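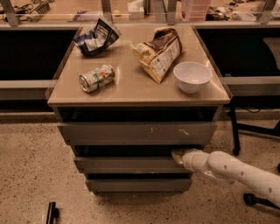

Frequently asked questions

Which sets do you review here?
Mostly brick-built shops and street scenes, because that's what my own town is made of. I started with the Fliketik corner bakery and it kind of ran away from there (I'm on my third table!). I also do the odd vehicle if it looks good parked outside a store.

Do companies send you free sets?
Now and then. Urix sent me their flower stall in May, and I say so at the top of that review. Everything else I buy myself, usually on sale - I'm pretty patient about waiting.

Are Edau bricks compatible with the bigger brands?
Yes, as far as I've seen. The studs grip a little tighter, so I keep a brick separator handy. The baseplates do sit slightly higher, and you'll notice it if you run a sidewalk across two brands.

How long does a set take you to build?
The Fortin bookstore has 278 pieces and took me one evening with the TV on. Bigger modular buildings get spread over a weekend, and I do the roof last no matter what the instructions say.

What age are these good for?
The boxes I cover are usually marked 15 or 18 and up, but that's more about patience than anything. My niece did the Fortin one at nine and only needed help with the awning stickers.

Can I use your photos or custom instructions?
For your own builds, sure, go wild! Please ask first if you want to repost them or sell anything based on them.

How do I get in touch?
Use the contact form and put the set name in the subject line. I'm Kendra Morin, it's just me answering, and I try to reply within 24 hours - longer if there's a new release out.

Last updated 7 January 2021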